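作業ノート 10月3日(土)

塗装はがれの下地直し、続き。朝から工房がしんと静かで、こういう日は手を動かすより先にお茶を淹れてしまうのが私の悪い癖です。

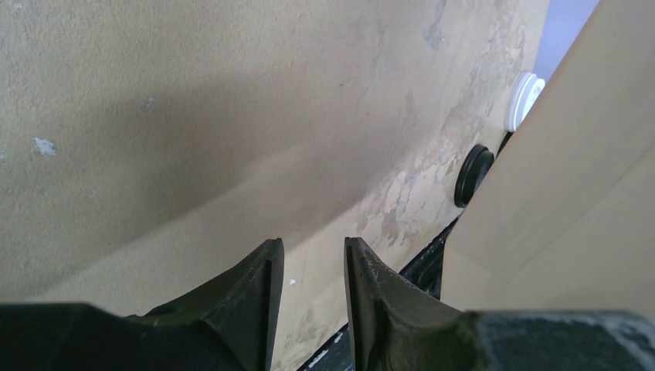 さて、例の砂色のざらざら仕上げについて。はがれて白っぽい緑や灰色、クリーム色がまだらに出ている部分を、今日はどこまで落とすか決めるつもりでした。クロティルド・ルナールさんは前から「浮いているところだけ取って、しっかり付いているところは残しましょう」という意見で、私はどちらかというと全部きれいにしたい派だったのですが、一晩考えてみたら、やっぱり彼女の言うとおりかなあと思えてきました。あの細かい粒の肌は、一度削ってしまうと同じ表情に戻すのがなかなか大変なのです(2月の試し塗りで懲りました)。

そこで、まず柔らかい刷毛で粉を払い、指の腹でそっと押して、浮く感じのあるところに鉛筆で薄く印をつけることにします。ヘラはそのあと。表面に散っている小さなかけらも、払う前に拾って封筒に入れておいてください。色合わせのときに案外助かります。

下塗りはハルデンの残りが570グラム。試し板に使う分は200グラムもあれば足りるでしょう。乾かしは12時間みておきたいので、夕方に塗って翌朝見るのがよさそうです。イバラのほうの缶は蓋が固くて、まだ開けていません。力のある方、どなたかお願いします。

それから、色を見るときは斜めの光だけで決めないこと。影になった側はどうしても濃く見えて、前回はそれで一段暗い色を混ぜてしまいました。窓際でもう一度見比べてから調合表に書き込みます。刷毛は洗って棚の8番に戻しました。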